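Unit 4: Working rules for small-parts manipulation cells
Handout to accompany lectures 7 and 8
Module leader: Raghda Haddadin. Practical sessions: Faisal Virk.
Revised 2023-07-01

4.1 Scope

These notes cover the rules that apply when a single robot arm with a two-finger gripper is used at a bench to handle light, loose parts. They assume you have read the Unit 3 notes on risk assessment and have signed the induction sheet for the Zillwood laboratory. The general machinery standards introduced in Unit 3 still apply. What follows is the local code of practice, which sits underneath them and is narrower. Where the two appear to disagree, follow the stricter requirement and report the disagreement to the module leader.

The word "shall" marks a requirement. The word "should" marks a recommendation from which you may depart, provided that the departure and its justification are written in the cell log. "May" marks a permission. Use the three words in the same way in your own coursework reports. Marks were lost last February by groups who wrote "must" and "should" in alternate lines without deciding which they meant.

4.2 Terms

Cell: the arm, the gripper, the bench, the controller and the marked floor area.

Working surface: the part of the bench top that the gripper can reach in the current task program. It is usually smaller than the bench top.

Target: the part the program is currently asked to grasp.

Receptacle: any plate, tray or bin into which parts are placed or from which they are taken. A receptacle may be a source in one task and a destination in the next.

Stray: a part on the working surface that is not in a receptacle. The term carries no judgement. In many tasks the strays are the targets.

Attempt: one continuous execution of the task program from the start pose to a stop, whatever the cause of the stop.

4.3 Before power is applied

4.3.1 The operator shall inspect the fingers, their mounting brackets and all exposed fasteners. A fastener that turns under finger pressure is a fault. Do not tighten it and carry on; tag the gripper and tell the session supervisor.

4.3.2 Both fingers shall be of the same type and from the same set. The spare fingers are kept in the Lakel cabinet in matched pairs and shall be returned in matched pairs.

4.3.3 The cable of any wrist-mounted camera shall be checked through the full range of the last two joints. This is done by hand with the drives off. The cable should show slack at both extremes.

4.3.4 The working surface shall be clear of tools, drinks, phones and paper. Calibration boards count as tools.

4.3.5 The emergency stop shall be pressed and released once at the start of each session, and the result entered in the log with the operator's initials. A stop that has been tested by the previous group does not count as tested by yours.

4.4 The working surface

A plain matt surface should be used. Gloss finishes produce reflections of the room lights that move with the camera, and patterned finishes complicate segmentation. If a mat is laid over the bench it shall be fixed at all four corners, and its thickness shall be added to the table height in the program configuration. The Brulard bench in bay 2 has a slight fall towards the back; the height offset for it is printed on the inside of the controller door.

Lighting should come from a fixed source. Record which lamps are on. Daylight is permitted, but attempts made under changing daylight shall not be pooled with attempts made under lamps alone unless the analysis treats lighting as a factor.

4.5 Receptacles

4.5.1 A receptacle shall be stable when empty. If it slides when nudged by a closed gripper at the slow test speed, fix it down or choose another.

4.5.2 The rim height shall be measured and entered in the program. A shallow plate is often treated as flat, and this is a frequent source of contact faults: the fingertips clear the table but not the rim. The clearance plane shall be set from the rim and from the tallest part resting in the receptacle, whichever is higher.

4.5.3 Glass and glazed ceramic receptacles shall not be used in student sessions.

4.5.4 The colour of the receptacle should differ from that of every part used with it. Where this cannot be arranged, the log shall say so.

4.6 Parts

Light foam shapes are used in most of the practicals. They deform under load, weigh very little and do no harm to the fingers if the grasp is poor. Their disadvantages are equally plain. A foam part may be dragged by a finger that brushes it, may cling to a fingertip after release, and recovers its shape slowly if squeezed hard. The grasp force shall therefore be set at the lowest value in the range given on the part sheet, and raised one step at a time.

Letters deserve a separate remark. Several lower-case letters become one another when rotated or turned over: b, d, p and q are the familiar group, and n and u, or a and e in a rounded face, cause similar trouble. A part sheet that identifies letters by name alone is inadequate once they are lying loose at arbitrary angles. The identity of each letter shall be fixed by a part number, with the name as a secondary field. Where an annotator cannot decide between two readings, both shall be recorded and the entry flagged. An annotator shall not guess in order to complete a field.

Parts that touch each other shall be logged as a touching pair or group. The program may treat them as a single blob, and a grasp planned for the centre of that blob may close on the joint between them or on nothing. Whether touching parts are allowed in the start layout is a matter for the task sheet.

4.7 Start layout

4.7.1 The start layout shall be recorded before each attempt, from the wrist camera in the start pose with the gripper open.

4.7.2 The record shall be made after the operator's hands have left the cell and before the drives are enabled.

4.7.3 The layout record should show each receptacle whole. Strays near the border of the view shall be noted in the log, since they are the ones most often missed at analysis.

4.7.4 The fingers will normally appear in the wrist view. They shall not be masked out of the stored record. Masking, if needed, is applied to a copy.

4.7.5 The layout shall not be adjusted after it has been recorded. If a part is moved, make a new record and void the old one.

Figure 4.1 should be read against 4.5.2, 4.6 and 4.7.3.
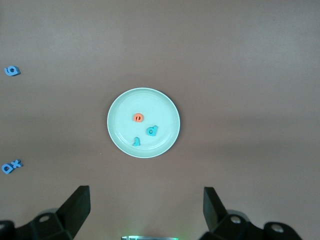 Figure 4.1. Wrist-camera view with the gripper open: three foam letters on a shallow plate, further blue letters on the table at the left, two of them touching.

Points for the seminar arising from the figure:

The teal letter towards the right of the plate can be entered as a "d" or as a rotated "p". Write the log entry that 4.6 requires for it.

The touching pair lies close to the left border of the view. State what must appear in the log under 4.6 and under 4.7.3, and whether one entry can satisfy both.

The letters on the plate are of two colours. Consider whether a colour threshold alone would separate the two teal letters from the pale green plate, and what 4.5.4 asks you to record if you are in doubt.

4.8 During an attempt

One person shall hold the enabling device and shall have no other duty. That person does not type, annotate or handle parts. A second person may watch the screen and call out the stage of the program. Anyone in the bay may call a stop, and a called stop is obeyed first and discussed afterwards.

No one shall reach into the cell while the drives are enabled, including to rescue a part that is about to fall from the bench. Parts on the floor are left there until the drives are off.

The indicator light on a gripper shall not be relied on as evidence that the arm is safe to approach. It reports the state of the gripper. The state of the arm is read from the controller panel.

4.9 After an attempt

The outcome shall be entered as one of the codes on the task sheet. "Success" means that the condition written on the sheet has been met at the moment the program stops. A part that was lifted and then dropped in the correct receptacle is coded according to the sheet, which for the Afridi exercises counts it as a placement fault.

Failed attempts shall be kept. In the worked data set for this unit there are 81 attempts, of which 14 were stopped by the operator and 15 ended in a missed grasp. A report that omitted either group would give a success rate that could not be reproduced. State the denominator wherever you state a rate.

4.10 Departures and faults

A departure from a recommendation is written up before the attempt. A fault is written up immediately after it, by the person who held the enabling device. Entries are made in ink and corrected with a single line so that the original remains legible. Electronic logs are locked at the end of the session – ask Faisal Virk if an entry needs amending after that.

4.11 Preparation for lecture 9

Read the part sheet for the letter set and mark every pair of letters that you consider confusable under rotation. Mark separately those that become confusable only when turned over. Bring the marked sheet with you, together with a draft start-layout form of no more than 2 pages.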